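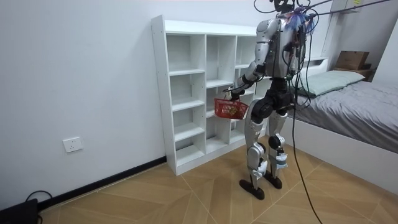
棚の前、赤いかごを持ったところ

ブログ > 開発メモ > 認識・計画

2019年7月5日

とりあえず忘れないうちに書く。きれいな記事は後で。たぶん書かない。

今週やってたのは、かごを棚に入れるタスクの計画まわり。白い棚の、指定した区画に、かごを置く。文章にすると一行。プランナは自前のWustau、認識側はGrodano。前回の記事から読んでる人には説明いらないと思うけど、Wustauが全身の軌道を出して、Grodanoが棚とかごの姿勢を出す。間をつないでるのが自分の書いたぐちゃっとしたPythonで、今回の犯人もだいたいそこ。

まず棚。白い。壁も白い。棚板も仕切りも同じ白で、手前の縁以外ほとんど特徴がない。深度は板の真ん中あたりがぽっかり抜ける日もあれば、ちゃんと埋まる日もある。照明の違いだと思うけど未確認。

最初は点群に平面を当てて、直交する面の組から区画を切り出してた。机の上のデータでは問題なし。実機だとダメ。頭のカメラが上から斜めに見下ろすので、奥の区画の床がほとんど見えない。見えてる面積の小さい平面がRANSACで負けて、隣の棚板に吸われる。で、区画がひとつ縦に長い謎の部屋になる。プランナは「広い!」と喜んでそこに突っ込む計画を出す。そりゃそうだ。

ログで973フレーム流して、区画の境界が隣とくっついたやつを全部吐かせた。ざっと見た感じ、首のピッチが深いところに固まってる。下を向くほど悪い。下を向かないと下の段が見えない。うーん。

で、平面を拾ってから組み立てるのをやめた。棚のモデル(仕切りの間隔と段の高さをパラメータにしたやつ)を先に持って、縁の線に合わせこむ方式に変更。縁は白でも明るさが違うので意外と出る。棚板の上面が明るくて、縦の板がちょっと暗い。その差だけで線がかなり拾える。深度は最後のスケール合わせにだけ使う。抜けてても平気。

中島さんに「最初からモデル持てばよかったのでは」と言われた。はい。未知の棚でも動くようにしたくて欲張ったのが敗因。未知の棚は11月の自分に任せる。

あと縁の線の話で一個はまった。仕切りに小さい穴があるんですよ、ネジだかダボだかの。コーナー検出がこれを全部きっちり拾う。特徴の少ない棚でそこだけ強い特徴点なので、マッチングが穴に引っぱられる。穴の位置は上下で似てるから、一段ずれたところでも気持ちよく一致してしまう。残差は小さい。見た目も合ってる。段がずれてる。最悪のパターン。
対策は雑で、小さい暗い点はマスクして捨てる。情報を捨てるのはもったいない気もするけど、ずれた姿勢に自信満々になられるよりまし。

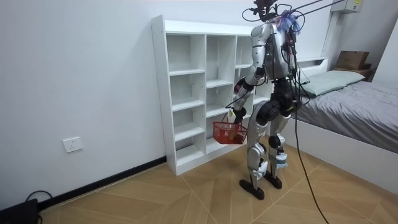

次、かごのほう。こっちは格子なので別の意味でつらい。深度が格子の間を抜けて向こうの棚を拾ったり拾わなかったりで、点群がざらざらになる。凸包で包んでしまえば形は出るんだけど、向こう側の点が混ざると凸包が棚まで伸びて、かごと棚が一体化した巨大物体ができる。衝突判定は当然ずっと赤。プランナは開始姿勢が衝突してるので計画しません、と言って終わり。エラーメッセージが一行だけなので最初ぜんぜん意味がわからなくて、二時間ぐらい関節の原点を疑ってた。

いまは、持ってるあいだは点群から形を作らない。把持したと判定した瞬間にCADの箱を手に貼りつける。サイズは実測にちょっと足す。マージンは4cm。大きいと言われそうだけど理由があって、かごは持ち手でぶら下がってるだけなので手に対して揺れる。剛体でくっついてることにすると、手首を回したときモデルだけ律儀に傾いて現物はまっすぐ下がってる。ずれる。すごくずれる。

ヤラが振り子モデルを入れたらと言って、論文まで送ってきた。読んだ。よい論文。でも今は入れない。角加速度に上限をかけて、ゆっくり動かして、かごは常に鉛直にぶら下がってるものと仮定する。手の向きがどうであれ、かごの姿勢は重力で決める。つまり手とかごの間に受動のリンクをひとつ置いて、プランナからは触らせない。これだけで開始姿勢の衝突エラーはだいぶ減りました。ゼロではない。

中身の扱い。かごの中に小さいものが入ってると、そっちも検出に出る。格子ごしに色が見えるから。Grodanoはまじめなので「新しい物体です」と報告してくる。新しい物体は障害物として登録される。自分の持ってるかごの中に障害物。これも開始姿勢衝突。
同じエラーが別の理由で出るの本当にやめてほしい(自分のコードです)。
なので、貼りつけた箱の内側に中心がある検出は、箱の子供として扱うことにした。親が動いたら一緒に動く。衝突は親に対しては見ない。書いてみれば当たり前の処理で、なぜ今までなかったのかと思ったら、TODOコメントがちゃんとあった。去年の自分の字で「あとで」。

で、エラーを分けた。開始姿勢衝突、だけじゃなくて、どのリンクとどの物体がぶつかってるか、その物体がどこ由来か(認識、CAD、手動)を出すように。

 start_in_collision: basket_cad <-> obj_unknown (src: perception)

こんな感じ。もっと早くやるべきだった。デバッグ時間の半分は由来がわかれば消える。マイスーンがログビューアのKostisのほうに色分けを足してくれたので、タイムラインで由来ごとに見られる。ありがたい。色は趣味が悪い。

全身のほうもちょっとだけ。
腕だけで届く区画は腕だけで計画する、届かないなら腰と脚も使う、という切り替えにしてたんだけど、境目のところで毎回ちがう方が選ばれる。認識がほんの少し揺れるだけで、しゃがむ計画と腕だけの計画が交互に出る。実行前だから実機は動かない。画面で見てると非常に落ち着かない。ヒステリシスを入れました。一度しゃがむと決めたら、目標が変わるまではしゃがむ側。

それからケーブル。体の横と後ろに垂れてるやつ。計画ではまだ無視してる。よくないのはわかってる。柔らかいものの衝突をまじめに解く気はなくて、腕の肘から先が入ってはいけない領域を背中側にべたっと置いて済ませるつもり。これだと後ろに肘を引く解が全部死ぬので、右手で左の列に入れるときの解が減る。減った分どうするか。一歩横に動けばいい。でも歩くと認識の初期値が飛ぶ。つながってるんだよなあ全部。

計画時間。腕だけなら11msくらい。全身は桁がちがうのでここには書かない(恥ずかしい)。原因はわかってて、重心の拘束を毎回律儀に射影してるから。ソイントゥのブランチに速い版があるらしい。マージがこわい。あの人のブランチは名前が全部 test で始まるので、どれが本物か聞かないとわからない。

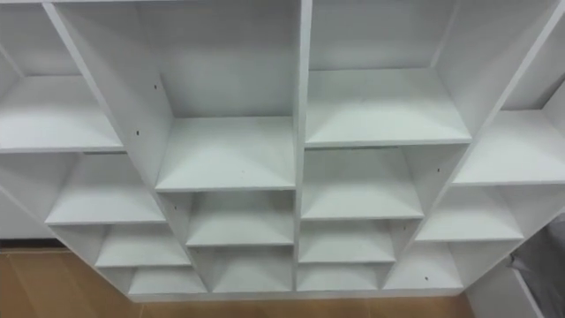
首の話に戻る。見る場所を誰が決めるか問題。
いままではタスク側のスクリプトに「棚を見る」と直書きで、首の角度も定数だった。定数なので、立ち位置がちょっと変わると端の列が視野から欠ける。欠けてもフィッティングは通ってしまうことがあって、それは仕切りの間隔が一定だから、一列ずらしても合うから。穴のときと同じ話。繰り返し構造はこわい。縦でも横でも、同じ形が並んでるものは必ず一個ずれて合う。と思っておいたほうがいい。

対策その一。外枠が見えてないフィットは信用度を下げる。側板か、床と接してる台の縁か、どっちかが入ってること。床は色が違うのでこれは楽。ベッドの側のごちゃっとしたところは使わない、布は形が変わるし。
その二、信用度が低かったら首を振って見直す。見る角度は、今の推定のもとで外枠が一番入る向き。推定がずれてたら見る場所もずれるんだけど、まあ2回見れば大体どっちかは当たる。という雑な理屈。情報利得みたいなことは計算してません。したい気持ちはある。

時刻合わせもやった。首を動かしながら撮ったフレームと関節角のタイムスタンプが微妙にずれてて、振ってる最中の推定が横に流れる。止まってから撮れば済むので、止まってから撮る。おわり。補間をちゃんとやると書いたコードもあるけど、端点のことろでバグるので封印。

空の棚でしか試してないのも書いておく。区画に何か入ってると縁が隠れるし、占有の判定もいる。占有はボクセルで数えるだけのつもりだけど、さっきの深度抜けがあるので「点がない」と「何もない」を区別しないといけない。今は両方とも空いてる扱い。危ない。ここは来週いちばんにやる。たぶんレイを飛ばして、通ったことが確認できたセルだけ空き、残りは不明。不明のセルには入れない。そうすると奥のほうはいつまでも不明なので何も置けなくなる予感。マヤさんは「奥は諦めて手前に置けば」と言う。それでいい気がしてきた。

やること。自分用。

・不明セルの扱い
・かごを離すとき、貼りつけた箱をいつ剥がすか(今は指を開く指令と同時。早すぎる。底がつく前に剥がれると衝突なしになる)
・持ち手が倒れる向き。手を抜く軌道がこれで変わる
・首の角度の定数、まだ二箇所残ってる
・Kostisの色
・ソイントゥに本物のブランチを聞く
・設定ファイルの単位。ミリとメートルが混在してる件、見なかったことにしない

剥がすタイミングだけもう少し。手首の力覚で重さが抜けたのを見るのが筋なんだけど、かごが軽いのでノイズに埋もれる。フィルタを強くすると今度は遅い。底の高さの推定と、力の変化と、両方そろったら剥がす、でいま書いてる途中。途中なので手元のブランチはビルド通りません。プルしないでください。特にヤラ。

コメントで聞かれてた件、Wustauの公開はまだ未定です。ライセンスの確認が終わってないのと、上に書いたとおりの状態なので人に見せられない。ヘッダのコメントが半分愚痴だし。設定ファイルの書き方だけなら先に出せるかもしれなので、需要あったら言ってください。

眠い。続きは占有判定が動いたら。

お問い合わせ | © 2019 無断転載はご遠慮ください | ページの先頭へ戻る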